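I've been playing Bekitz again. If you've been reading this blog since the old layout you'll know that I bounced off it twice, once at launch and once after the winter patch, and both times I wrote a grumpy little post and said I was done. So, okay, I'm back, I have 14 hours in the new save, and I need to talk about the inventory.

For anyone who hasn't touched it, Bekitz is the hauling game from Gornen, the small studio that did Simiyu a few years ago. You run a cargo route between river towns, you pick up odd jobs, you fix your boat, and you spend a truly silly amount of time deciding what fits in the hold. It's slow! The trailer makes it look like there are storms and pirates, and there are (a few), but mostly you are a person with a boat and too many crates.

At launch, the hold was a list. Just a list with weights next to it. You'd scroll down past rope, rope, lamp oil, somebody's piano, more rope, and if the number at the bottom went red you had to drop something. I hated it. Simiyu had that wonderful satchel where you could see every item sitting there, and going from that to a spreadsheet felt like a breakup.

The December update throws the list out completely. Now the hold is an actual space you pack by hand, with things you can turn and stack and wedge in sideways, and the lids of crates open so that small stuff can go inside bigger stuff. I know other games have done grids. What makes this one different is that there's no grid. Items have their real shapes, they lean on each other a bit, and if you pack badly you hear it all shift when you take a bend too fast. The first time I heard that clunk I pulled over to the bank and repacked the whole boat at one in the morning.

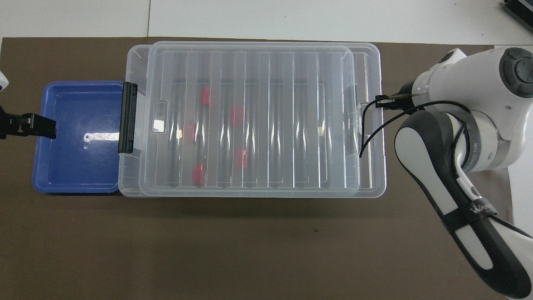 I think the sound is doing half the work, by the way. Gornen has always been good at sound. Every material has its own little thud, and pottery makes this worried sort of rattle when it's next to something heavy. I started playing with headphones because of it and now I can't go back. My partner says I wince out loud.

What I didn't expect was how much it changes the economy. In the old version the best jobs were always the ones that paid most per pound, end of story, and after a couple of evenings you were running ore back and forth between the same two docks. Ore is still heavy and still pays fine, but it sits in the bottom of the hold in an ugly lump and nothing packs well on top of it. Textiles fit in every gap. So a run that looks terrible on paper (three bolts of cloth, a box of candles, a birdcage) can slot in around your main cargo and pay for your fuel. I made 732 coins on one trip up to Bara that way, and under the old rules I don't think I'd have cleared 200.

Bara, oh my gosh. It's the new town, way up past the second set of locks, and it's my favorite place in the game now. It's built up the side of a gorge, so you unload onto a platform and a winch takes your stuff up, and the size of the platform is its own separate packing problem. You've got everything nicely arranged in the hold, and then you have to arrange it all again on a smaller square while the dock clerk taps her foot. I got so mad at it the first night. By the third visit I was loading the boat in reverse so it would come off in the right order, and I felt like a genius for the rest of the evening.
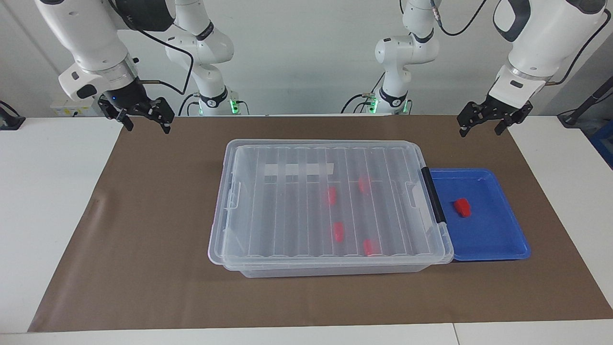

My big complaint is the controls on a gamepad. With a mouse it's lovely, you grab a thing and it goes where you want. On a controller the right stick rotates, the triggers raise and lower, and the bumpers switch between your left and right hand, and I have never once remembered which bumper is which. The tutorial has you practice on a shallow tray and a single little block, like the blue one with the red block next to that plastic box up there, and it goes great, you feel so capable! Then the very next job hands you a ladder. There should be about six steps between those two things. I ended up setting the rotation snap to its coarsest option, which helps a lot with long items, so try that before you give up on the couch version.

Other gripes, quickly, while I'm at it:

- You still can't rename the boat after you start. I called mine something dumb and I'm stuck with it.
- Autosave happens when you dock, and only then. I lost 7 jobs' worth of progress to a power cut (I'd been skipping the docks and handing off to barges, which apparently doesn't count).
- The map legend covers the part of the map you're looking at. Every time.
- Item descriptions vanish while you're holding the item, so you can't check if the jar is fragile until you've put it down somewhere.

The last one has a mod already, and I'd install it right away. It's tiny, it just pins the tooltip to the corner of the screen. I'm trying not to use anything else until I've seen the ending, although there's a very tempting one that lets you strap cargo to the roof of the cabin.

I also went back to Simiyu for an evening to see if I was remembering the satchel through rosy glasses. It's still gorgeous, and the leather creak when it opens still makes me happy, but it's a lot smaller than I remembered and there's not much to figure out once you've got the bigger buckle. You put the map on the left, the food on the right, and you're set until the final chapter. I wouldn't want Bekitz to go back to that now, even though I spent a whole post last year begging for exactly that. You can go dig it up if you want to laugh at me.

Next up is the lower river, where I'm told there's a job moving beehives. I've been saving space in the bow for it, and I've bought the good netting. If you've done that one already, please don't tell me what happens with the bees, but do tell me whether they can go under the cloth.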